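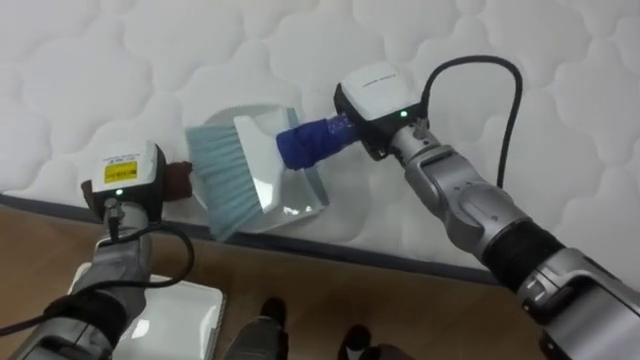 Budget notes for anyone planning to buy a two-arm robot for housekeeping tasks. I made one such budget in October for our small lab in Hikcombe and I was wrong in several lines. I will write the lines one by one, maybe it saves you some money.

1/ The arms are the line everybody looks at. We compared three offers for weeks. Okholm was the cheapest, Pai had the better warranty, Prirkow answered emails the same day. We took Pai. I still think the warranty was the correct reason, but the arms were the part of the budget I had to correct the least.

2/ Grippers. Ask if they are in the price of the arm. In two of our three offers they were not, and in one the gripper was there but the mounting plate was "optional". You cannot mount the gripper without the plate. I asked twice to be sure.

3/ Things to hold. A brush and a dustpan cost almost nothing in the shop, so I wrote almost nothing. Then the bristles bend, the lip of the pan gets a chip, and you want the same model again so your old trials can be compared with the new ones. The shop had changed the model. Now we buy 15 sets together and keep them in a box.

4/ Grip pieces. Tools in the shops are made for a hand. A thin dustpan handle in a two-finger gripper will turn when the other arm pushes with the brush. Plan for adapters, wrapping, cloth, whatever you use, and plan for the hours of the person who makes them. I forgot the hours.

5/ The mattress. Sweeping on a mattress is not the same task as sweeping on a floor, the surface gives way under the pan and small crumbs stay in the stitching. If your customers have beds, buy a real mattress. Also ask for the delivery price before. Ours was delivered to the street door and we are on the third floor.

6/ Cables! My first budget had one line, "cables, various". Every arm has power and data, and the cable must be long enough for the full reach of the wrist but not so long that it catches on something. We ordered one length, then a longer one, then straps to hold the longer one. In total this line came to 2,442 - more than one of our grippers.

7/ Spare parts. Rafferty Crenshaw, who does purchasing with me, wanted one spare gripper from the beginning. I crossed it out to look good in the meeting. The repair time in the contract is 30 working days. We have now a spare gripper.

8/ Time of people. Two arms means two arms to calibrate, and after that the two together. I had planned the same setup days as for a single arm. Please take at least double, and put it in the budget as money, otherwise it disappears from the discussion.

9/ For the next year I make the list differently. I start from one task, for example "sweep crumbs from the bed", and write every object and every hour it needs. My sheet has 111 rows at the moment and the arms are two of them.

10/ If somebody has a good supplier for soft finger pads in small quantity, please write me. The minimum order at our current one is much too high for a lab of our size.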